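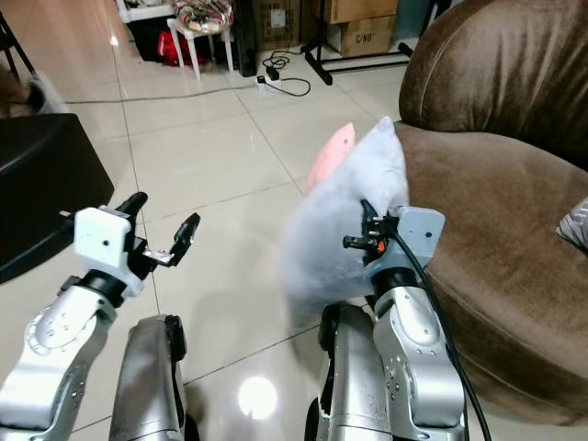 How to Arrange Throw Pillows on a Round Velvet Armchair

Last updated: 2021-12-21

I love a round chair. I also spent my first few months with one completely baffled by it, because every pillow I owned either slid into the bottom of the bowl or popped out the front the minute somebody sat down. Regular armchairs have corners and you can wedge a pillow in a corner and walk away. A round one gives you nothing to wedge into!

My friend Solène Vasseur stages apartments, and she finally walked me through it over the phone one night in June while I crawled around on the floor with my cell on speaker. What follows is mostly her method, plus a few habits of my own (she doesn't approve of all of them).

What you need

A round or tub chair, three pillows, and a lint brush. That's it. I like two pillows in a quiet color and one that's a little louder. Pale gray or gray-blue with pink is my favorite on brown velvet. It warms the whole chair up and doesn't look too sweet. I've tried mustard and I've tried dark green, and the green just vanished into the brown by late afternoon.

Keep the covers smooth or only slightly textured. Velvet is already doing plenty, and velvet on velvet slides like you would not believe.

Step 1: Take everything off

Yes, everything. Lean the pillows against the front of the chair or put them on the ottoman. If your floor is tile like mine, sweep first, or you'll pick up every crumb in the house and then press it into the upholstery.

Step 2: Brush the velvet

Go over the backrest first and then the seat, always in one direction. Brown velvet shows every crease and hand mark, especially along the curve at the top, where people grab it getting up. Don't scrub at the shiny spots. I did that to an old Hoveck chair and made a bald patch that I covered with a blanket for two years.

Step 3: Fluff before you place

Give each pillow a good squeeze from the sides, then a shake by two corners. If it has a zipper, that edge goes down. If it has a logo or lettering on it, decide now which way you want that facing. Naveed Shaikh, my brother-in-law, says I fuss too much over this part, but his couch looks like a laundry pile, so.

Step 4: Start with the back

Your first pillow goes against the inside of the backrest, off to one side. Not in the middle! If you center it, it slumps down into the bowl and drags the others with it. Push the bottom edge well down where the seat meets the back, then let go and see if it stays put. When it tips over, turn it a few degrees and try again.

Step 5: Stand the bright one up 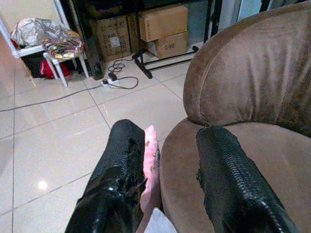 The pink one goes on the opposite side, standing upright against the inner edge. Hold it by the edge when you set it down, and slide it in from the front. If you drop it in from above, the velvet catches the cover and you end up with a twisted pillow and a bunched seam. Mine is on the soft side, so I give it one more pinch along the top once it's in so it doesn't fold over.

Take a few steps back and look at it from the doorway. I skip this every single time and I regret it every single time.

Step 6: Finish at the front

The last pillow goes low, at the front lip of the seat, leaning forward a little. Solène calls this one "the doorman." It gives the chair a relaxed, just-got-up look, and it's easy to pull off when you want to sit. If it keeps sliding onto the floor, your seat cushion is probably tipped. Lift it, shove it all the way back and start this step over. 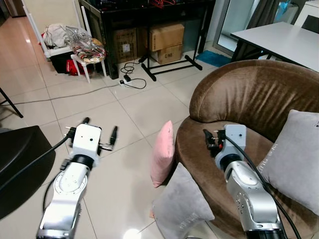
Pink at the left, one gray at the back and the other down in front.

A few extra things

If you've got a dark ottoman nearby, leave it bare. I used to put a fourth pillow on mine and it looked like the chair had sneezed.

Got kids or a dog? Skip the front pillow altogether and put it in a basket. You'll be picking it up all day otherwise.

For inserts, go one size up from your covers. I ordered Nurkeo ones in the exact same size as my covers and they went flat at the corners within weeks. The bigger ones hold up much better, though getting the zipper closed takes some swearing.

And wash the covers inside out on cold, then put them back on while they're the tiniest bit damp at the seams. They pull smooth as they dry. The gray ones still wrinkle on me no matter what I do, so if you have a trick for that, please send it my way.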